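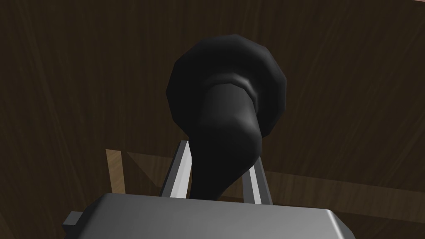
Restley is a small photography school with a blog attached to it, and we began it in February in the back of a frame shop. In the first term we had 19 students and one rule, that each person posts a picture every week, good or bad. We are still keeping this rule. Many of our exercises begin with a plain thing in front of a plain ground, like a black flared shape against dark brown wood grain, and the student must write a few lines about what it brings to mind. One says a bell, another says the horn of her uncle's gramophone. We do not correct these answers.

## Who we are

Narendra Garg teaches the beginner classes and chooses the weekly theme. Shafiq Munshi looks after the writing side, so if your caption is too long you will hear from him. Harsh Pant does the printing at Hagedorn, our second room, where there is also a kettle and a good collection of old photo magazines.

## The weekly theme

The theme goes up on the blog in the evening and stays open for one week. Past themes were Neighbour, Grey, Left Behind and My Favourite Colour. Until now our members have posted 2,589 pictures, and 290 of them are printed in our yearbooks. 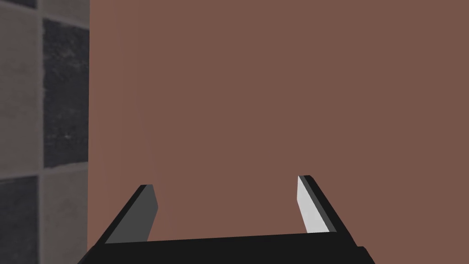

*Reddish brown beside grey tiles.*

## Joining us

You do not need an expensive camera, and a phone is enough for the first two terms. The fee is $445 for a term and includes the yearbook. If you only want to follow the weekly theme, this is free and always was. Please write to Narendra through the contact form, and tell him which themes you liked. He answers slowly, but he answers everyone.

Page updated Mar 28, 2021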